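Clenell Fashion Sketch Folio, A4, second edition
Reviewed by Teresa Cronin

The Clenell folio is a spiral-bound design book for ages eight and up. It contains 14 figure templates, two sticker sheets and a plastic stencil for collars, cuffs and pockets. The first edition used 10 templates on thinner stock. I tested the new one with felt-tips, coloured pencils and a water-based brush marker.

Paper. The template pages are smooth and slightly off-white. Pencil takes evenly, although it needs two layers before darker colours look solid. Felt-tip does not bleed through at normal pressure. The Thorlacius brush marker did, wherever I went over the same area twice, and left grey spotting on the figure behind. A loose sheet of card under the page fixes this, but none is supplied.

Templates. Outlines are printed in pale grey and disappear under most colours. Eight of the figures face forward, which is fine for T-shirts and dresses but gives little practice with side seams or the back of a garment. Proportions are closer to a real child than in the Golterora books.

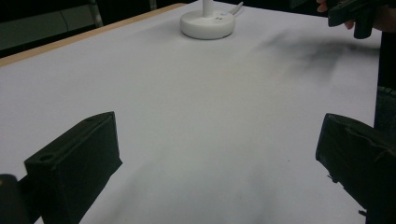
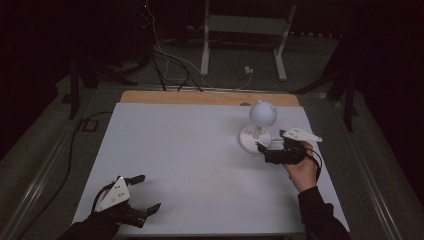 Stencil. The collar shapes are usable. The pocket cut-outs are too narrow for a standard felt-tip, so a sharp pencil is required. The edges on my copy had a small burr along one side — two minutes with a nail file removed it.

Stickers. There are 354 in total, mostly buttons, bows and letters. Adhesion is good on bare paper and poor over wax pencil. They can be lifted and moved once, after which the corners curl.

Binding. The spiral is metal and the book lies flat when open. Pages are perforated, and the perforations tear cleanly if folded first. The cover is light card and had creased at the corners by the end of the first week. The Revex folio has a stiffer cover, though its paper is worse.

Recommended for pencil and felt-tip users. Brush marker users should look at something with heavier pages.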